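El cajón de las galletas

Queridas amigas y amigos de la despensa:

Este mes os quería hablar de la sopa de calabaza, que era lo que tocaba, pero se me ha ido el santo al cielo ordenando la cocina y he acabado dándole vueltas a una cosa mucho más pequeña: las galletas saladas. Las de toda la vida, las que una compra sin pensar y luego aparecen en el fondo del armario, tristes y blandas, justo la tarde en que viene visita (siempre es esa tarde, no falla).

En casa de mi abuela había una lata. Vosotros también tendréis la vuestra, seguro. La de ella era de membrillo, abollada por una esquina, y cerraba tan mal que había que darle un golpe con la palma de la mano. Dentro convivían las galletas del desayuno con las de sal, y al cabo de una semana todas sabían un poco a lo mismo. A mí me encantaban, qué queréis que os diga, pero de mayor he aprendido que ese era precisamente el pecado: las dulces tienen más humedad y se la pasan a las otras. Así que primera norma de la casa, latas separadas. Yo ahora tengo una para cada cosa y un bote de cristal con goma para los picos y las regañás.

La segunda norma me la enseñó Tsion Gudeta, a la que muchos conocéis por el curso de panes planos que dio en la tienda en diciembre. Tsion mete en la lata un saquito de tela con arroz crudo, lo cambia cada mes y el arroz viejo lo tira sin ningún remordimiento. Yo lo dudaba bastante, y ahora tengo saquitos hasta en el bote de la sal.

¿Y si ya se han ablandado? Pues no las tiréis, por favor. Horno a 150 grados, una sola capa en la bandeja, 5 minutos y fuera. Al sacarlas parecerán todavía blandas y os entrarán ganas de dejarlas un rato más: ¡no lo hagáis! Se ponen crujientes al enfriarse, sobre una rejilla y sin taparlas. Las que se rompan, al mortero con un poco de pimentón y ajo seco, y ya tenéis rebozado para las berenjenas o una capita para gratinar la coliflor. Mi vecina las echa en la tortilla de patata y dice que queda estupenda; yo no me he atrevido, pero ahí lo dejo.

Para quien se anime a hacerlas en casa, esta es la masa que usamos en el taller: 600 gramos de harina floja, 40 de aceite de oliva suave, una cucharadita colmada de sal fina y agua templada, la que vaya pidiendo. Se amasa poco, lo justo para que se una, y se deja descansar tapada mientras recogéis la encimera o llamáis a vuestra hermana. Luego se estira muy fina, más de lo que os parezca razonable, se corta con un vaso y se pincha bien con el tenedor. Los agujeritos son importantes, que por ahí sale el vapor y así la galleta no se infla como un globo. Horno fuerte, y sin quitarles ojo, que del dorado al negro pasan en lo que se tarda en contestar al telefonillo.

Dicho esto, no soy yo de las que reniegan de las compradas. Las que vienen envueltas una a una me parecen un invento buenísimo para el bolso, para la excursión o para quien vive solo y tarda en acabarse un paquete grande. Gastan más envoltorio, es verdad, y para casa prefiero la lata, pero en el coche, camino del pueblo, no hay comparación.

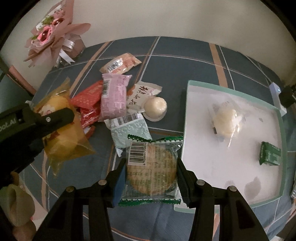 Una galleta redonda en su envoltorio transparente, con los bordes en zigzag de color verde.

Si os gustan finitas y con poca sal, probadlas con queso fresco y una gota de miel, o con una sardinilla y un hilo de limón. A media tarde, con un té bien cargado, a mí me arreglan el día. Y una manía personal: el queso, siempre en el último momento. Los canapés montados con dos horas de antelación son la razón por la que tanta gente cree que no le gustan los canapés.

Un par de avisos antes de despedirme. Han vuelto las latas Benow, las altas con tapa de rosca, que se nos acabaron enseguida la otra vez; si queréis que os aparte una, contestad a este mismo correo y os la guardo detrás del mostrador. Y del molino Dunley nos ha llegado por fin la harina floja, en saco grande y en bolsa, así que los que me preguntabais por ella para los bizcochos ya podéis pasar.

La sopa de calabaza queda para el próximo boletín, prometido. Mientras tanto, contadme qué guardáis en vuestra lata y, si alguien conserva una de membrillo que cierre bien, que me mande una foto, que me hará muchísima ilusión.

Un abrazo grande y hasta el mes que viene.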